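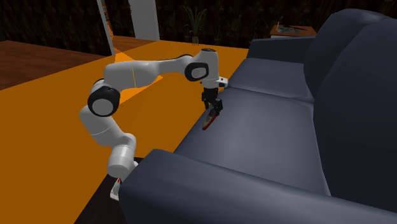
Page last modified: April, 16:05

Bresari Sequence Annotation Server

Bresari is a shared annotation server for laboratories that work with bacterial and fungal genomes. It accepts assembled sequences, predicts genes, and returns annotated records that can be opened in most common genome viewers. The server is maintained by the Hegarty Core for Computational Biology and is open to all registered research groups.

Specifications

Processor cores: 372
Concurrent jobs per group: 22
Maximum upload per job: 200 MB
Reference genomes installed: 321
Input formats: FASTA, GenBank
Output formats: GFF3, GenBank, tab-delimited text

Software

Gene calling is performed by Junon, the in-house pipeline. Protein function is assigned in a separate step by Telow, which may be switched off when only gene coordinates are needed. Both programs are released under an open source license, and source code is available from the core's repository. Custom reference sets may be loaded on request.

Access

New groups must submit an account form signed by the principal investigator. Each group is assigned one shared project folder. Completed jobs remain in the folder until the group removes them or the account is closed. Users are responsible for keeping their own copies of input files. Human sequence data may not be uploaded to this server.

Charges

Use is free of charge for internal groups. External groups are billed by processor hour at the rate stated in their service agreement.

Contacts

Accounts and billing: Jarlath Brophy
Pipeline support and custom reference sets: Ekow Nartey

Publications that include results produced on Bresari should cite the version of Junon shown in the job report.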